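Spielekiste im Gemeindehaus: neue Teile, neue Ausleihzeiten

Seit dem 31. Januar 2024 steht die Spielekiste wieder im Gruppenraum im ersten Stock. Marichka Zhuravel hat den Bestand durchgesehen und aussortiert, was gesprungen oder unvollständig war. Es bleiben 135 Teile, dazu kommen Plastikteller in mehreren Farben, Bauwürfel und Tennisbälle. Die alten Holzreifen haben wir an die Kita Halonen abgegeben.

Ausgeliehen wird wie bisher für 30 Tage. Wer die Kiste für ein Sommerfest im Juni braucht, trägt sich bitte früh in die Liste am Eingang ein -- im letzten Jahr war sie zu dieser Zeit durchgehend vergeben. Eine Leihgebühr gibt es nicht, für verlorene Bälle bitten wir um Ersatz.

Bewährt hat sich für kleine Gruppen das Sortierspiel am Tisch. Man braucht dazu nur eine helle, freie Tischplatte, zwei Teller und ein paar Teile. Ein Teller ist zum Stapeln da, der andere bleibt zunächst leer, die Bälle liegen dazwischen. Zuerst kommen zwei orangefarbene Würfel übereinander auf den blauen Teller, danach wandern die Tennisbälle auf den fliederfarbenen.
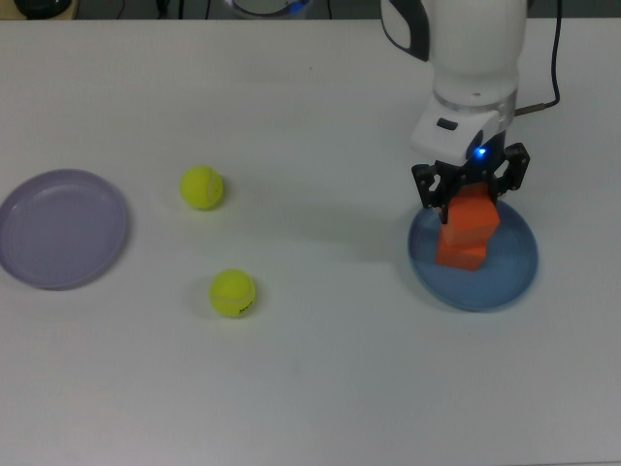
Ältere Kinder spielen das gern auf Zeit oder mit der schwächeren Hand. Bei den Jüngeren reicht ein Ball, weil zwei auf dem flachen Teller leicht ins Rollen kommen.

Bitte die Würfel nach Gebrauch feucht abwischen und die Teller gestapelt zurücklegen, die Bälle kommen in den Stoffbeutel. Der Schlüssel zum Schrank hängt im Büro, Zimmer 57. Fehlende Teile bitte auf dem Zettel im Deckel notieren.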